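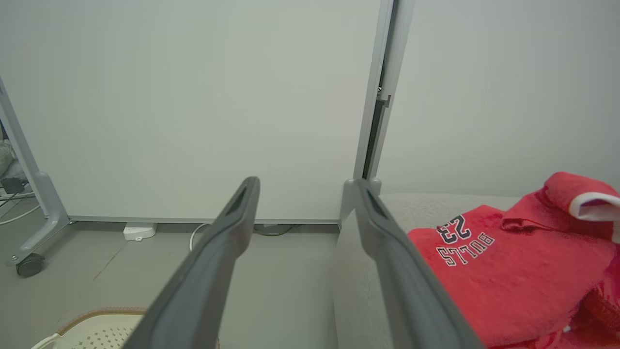
Starting a thread on the gripper for the Tamiru arm, as a few people at the workshop asked for it in one place. I'll add to it as I go.

The arm itself is finished and has been for a while. Five joints, hobby servos, all bolted to a base plate that Gebremedhin Yimer cut for me. The hand is the part I keep redoing.

The first version had short flat fingers. They were fine on blocks and useless on cloth. Cloth is what I want it to pick up, so I went to long fingers with a taper and a groove near the tip.

The fingers are driven by one servo through a pair of gears, so they always close together. Less to go wrong, and only one cable to run down the arm.

Cable routing has taken more evenings than the fingers. The wrist turns further than I allowed for, and the camera lead got pinched twice. I now leave a loop at the elbow and tie it in two places. No trouble so far.

The camera is on the wrist and looks along the fingers. I tried it on a pole first. From there the arm got in the way of its own hand just when I needed to see it.

Test piece this week is a red Bulls sweatshirt, number 23. Thick folds, big letters, easy to find against a grey sofa. I'll try thin T-shirts once it can manage this.

Someone asked about the software. It's a small program I call Sumudard. It reads the camera, finds the patch of colour I've told it to look for, and moves the wrist until the patch sits between the fingertips. Then it closes. There is nothing clever in it.

Log for 03/11/2023: 167 tries, all on the same garment. I'm only writing down whether it lifted clear of the seat or not. Tiruwork Demissie has the sheet and is checking my sums before I post any result.

One thing I can say already: coming in straight down is worse than coming in at a slant. Straight down, the tips press the fold flat and there is nothing left to grip. At a slant they get under the edge.

Servo heat is the next job. After some 10 minutes of steady work the gripper servo gets too warm to touch, and I have to stop. I've ordered a bigger one from Zevitz. It needs a new mount, as the screw holes don't line up.

For those asking about print settings: four walls, fairly solid fill, laid flat on the bed. Printed upright, they snapped along the layers. I still have the bits.

Files for the fingers are on the Drisisar shelf drive at the workshop, in the folder marked "hand". Take the newest pair. The older ones have the groove too shallow and I haven't got round to deleting them.

New servo mount next, then the T-shirts. I'd like both done by December.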